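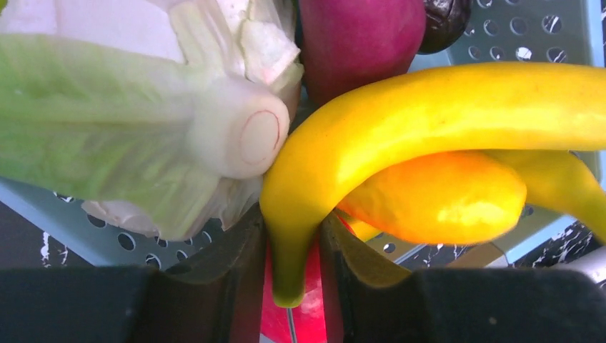

Napa cabbage in a basket

Kitchen and Produce Assistant (part-time), Skernow Community Meals

Last updated: 01/09/2019

Skernow cooks and delivers lunches to older residents in Ratthorpe and the nearby villages. We send out up to 2000 meals a month from our kitchen on Dreltance Road and need an assistant to join the morning team.

The work
You will wash, trim and cut vegetables, portion soups and stews, label containers and clean down at the end of the shift. Deliveries from the growers come in early, and you will check them against the order sheet and put them away. Menus change with the season – expect a lot of cabbage and root vegetables until March.

Hours and pay
33 hours a week, Monday to Friday, starting at 6:30 a.m. Pay is hourly and depends on experience. Lunch is included. The first 2 weeks are paid training.

What we ask for
You should be comfortable with a knife and able to lift a full crate of vegetables. A food handler card is required, but you can get it after you start and we will pay the fee. Kitchen experience is useful. A driver's license is not needed for this job.

How to apply
Send a short letter and the names of 2 references to Amr Ashour, Kitchen Manager, or drop them off at the front desk on any weekday before noon. No resume is needed if your letter covers your past work. We will invite people in for a paid trial morning – please tell us about any food allergies before you come.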